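Ticket 464: Scoring app awards Kumsa the match on a declaration
Product: Winell Scorebook (club licence)
Status: Resolved, sort of
Priority: raised by reporter to Critical, lowered by support to Normal, raised by reporter to Critical

Opened Saturday, 4:10 pm

Two-day final, Irnov v Kumsa. At tea on day two our captain declared at 5 down. I pressed Declare, pressed Confirm, and the app closed the innings, closed the match, and gave Kumsa the win by 10 wickets. Kumsa had not yet put their pads on. The result then went to the league ladder by itself, and parents at home started sending condolences.

Steps to reproduce:
1. Set up a two-innings match.
2. Have the opposition forfeit their first innings, as Kumsa did on the first evening after the rain.
3. Bat again. Declare.
4. Lose.

Expected: an innings break and a target.
Got: a trophy graphic with the wrong club's colours on it.

Tablet is two years old, app is current, battery was on 60 per cent. I have turned it off and on again. I've also turned it off and left it off for a bit, to let it think about what it had done. 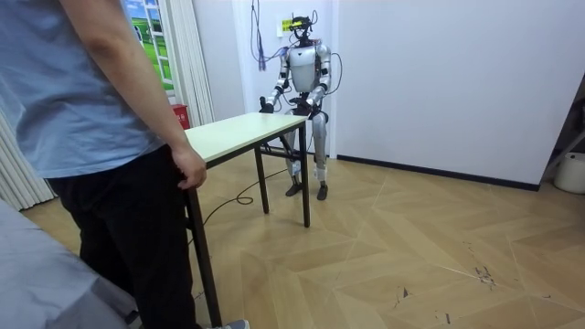
Marcelino Moya replied that he was sorry about the afternoon and asked whether the forfeit had been entered with the Forfeit button or as an innings of no runs, no wickets and no overs, because the app treats the two quite differently. He also wanted the match log, which lives under Settings, then Match, then Export.

Update, 4:35 pm

Log attached. I used the Forfeit button. I was rather pleased to find there was one. It sits directly under Abandon and directly above Delete Match, in the same shade of grey, so well done to whoever drew that up.

Meanwhile play has resumed, the umpires being unmoved by software. I am scoring in the paper book with a pencil from the canteen. Kumsa's scorer is on the same app and hers also says they've won, though she has been gracious about it.

Things tried so far:
Undo. It takes back the last ball only, and the last ball was a leg bye nobody disputes.
Reopen Match. Greyed out once a result has gone to the ladder.
Editing the result by hand. Asks for a league administrator PIN. Ours was at a wedding in Ballarat and did not pick up.
Restoring the tea backup. Restored beautifully, then declared itself again.
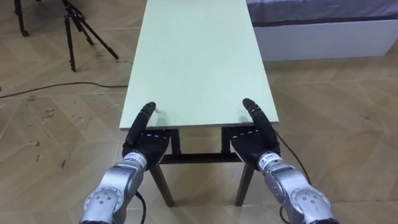
Clullent had the same thing happen in the thirds a month back, according to a comment added to the ticket from their club login. They got out of it by duplicating the match, taking the forfeit out of the copy, and putting in a dummy innings closed at nought for nought. It wrecks the over rates, the comment went on, but the target comes out right and nobody reads the over rates.

Update, 5:50 pm

Tried the Clullent method between overs. It works, with two warnings for anyone who finds this ticket later. The copy drops the bowlers' names from the first innings, so our opening quick is currently credited to "Player". And the copy will not go to the ladder until the original is marked Void, for which you need, once again, the PIN.

The PIN arrived by text during the speeches. Original voided, copy published, ladder corrected. Kumsa went from winners to chasing with four balls left in the over, and took it well.
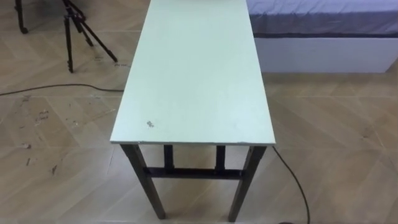 For the record, since the form has a box for "Business impact" and won't let me leave it blank: we bowled them out in the second-last over and won a match the app had been certain about since tea. The league website had us losing for about an hour and a half, long enough for our president to draft a consolation email and send it.

Still outstanding:
The declaration logic. It looks to be counting the forfeit as Kumsa's second innings and then deciding there is nothing left to play. Marcelino has passed this to the developers and says a fix is planned for the next release.
The bowlers' names. I've retyped them. Player finished with four wickets and would like them back.
The grey buttons. Logged as a suggestion, separate ticket.

Happy for this to be marked Resolved once the declaration fix is out. Until then we'll keep the paper book running alongside, and I have bought a pencil of my own.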